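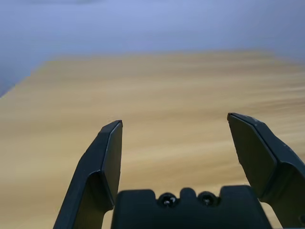
Wooden tabletop, pale and honey-colored: oil it or leave it alone?

kyei_kitchen
So I finally have a real table after eating off my lap since November, and now I'm scared of it! It's a light wood, kind of honey-beige with long streaks of grain, and the seller (Aba Dankwa, lovely woman, sells out of her garage in Womdale) told me she never put anything on it but soap and water. Do I oil it? I love the pale color and I don't want it going orange on me.

inari88
Oil it. Bare wood plus spaghetti sauce is a bad time. I did mine with two thin coats, wiped off the extra after 10 minutes, and it's been fine with kids and homework and everything else.

Etier
Gonna disagree with inari88 here. Any oil is going to warm up a pale top, and if you like the color now you might hate it later. I'd go with a water-based matte finish — sand to 200 first, lightly, with the grain.

inari88
Mine got a shade darker, not orange. But sure, if you want a plastic coat on your nice wood...

Etier
It's matte, you can't feel it! And I don't have to redo it every few months.

mopbucket_jo
Before anybody sands anything, do we know it's bare? Put a drop of water underneath someplace. If it soaks in, it's bare. If it beads, there's already a finish on there and you can skip this whole argument.

kyei_kitchen
Ok, did the drop thing on the underside. It soaked right in, so bare I guess? At least under there. Leaning toward Etier's idea but I'm trying both on the bottom first. Does it matter if I only have 800 grit in the house?

Etier
Way too fine for this, get the 200.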